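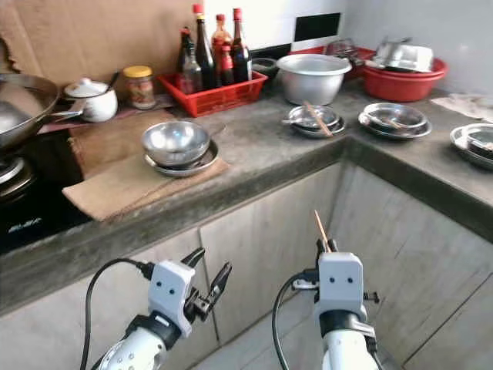

Adaptive frame pacing is a family of techniques used in remote desktop and screen streaming software to decide when a finished picture is sent to the viewer. A pacing layer sits between the encoder and the network and holds some frames back, so that they arrive at even intervals. Supporters say this makes motion look smoother on poor links. The evidence is thin, and much of it comes from the people who wrote the code.

Background

Early remote display programs sent each screen update as soon as it was ready. On a busy link the updates bunched up, and the viewer saw a pause followed by a jump. The usual cure was to drop stale frames. Pacing tries to spread them out instead, at the price of added delay. The term is used loosely, and some products sold with "adaptive pacing" do little more than run a fixed timer.

Zerov scheduler

The best-known open implementation is Zerov, a scheduler first released as a patch set for the Pallotard remote viewer. It estimates the gap between arriving packets and adjusts its hold time to match. The release notes claimed that visible stutter was "mostly gone," but did not define stutter or name the test machines. A later revision, dated 24 Apr 2021, removed the claim and kept the code.
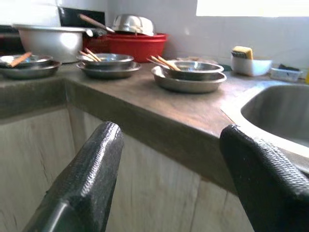 Counter with stacked stainless-steel dishes next to the sink.

Measured results

The only published test set is the Wondville trace collection, which holds 2,402 recorded sessions. Of these, 2,347 were usable after damaged files were removed. Zerov reduced uneven frame gaps in 907 of them. In the remainder it made no clear difference or made things worse, a result that the project's summary page leaves out. The traces were all recorded on wired networks, so they say little about wireless links, where pacing is supposed to help most.

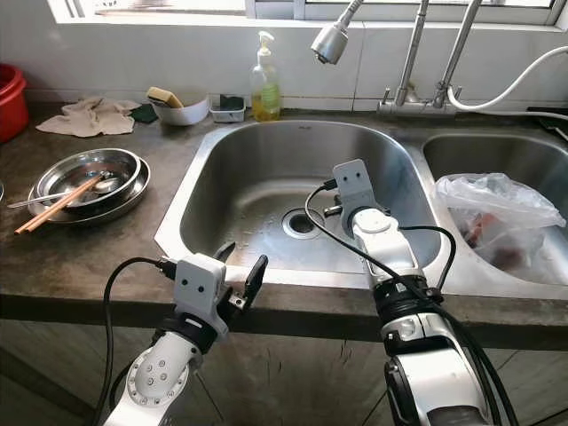

Does frame pacing lower input delay?
Pacing can only add delay or leave it unchanged, as it works by holding frames that are already finished. Reports of a faster feel probably reflect steadier timing.

Criticism

Critics point out that Zerov's default queue limit of 600 milliseconds is far too long for typing or mouse work. The maintainers describe it as a ceiling that is seldom reached, though the program does not log how often that happens. A competing design, Diệp, drops the queue and asks the encoder to slow down. It has been praised for its simplicity, but it has not been run against the Wondville traces, and claims that it beats Zerov remain untested.
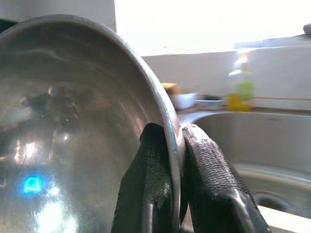

Stainless steel mixing bowl with a rolled rim.

See also
Frame dropping
Jitter buffer
Vertical sync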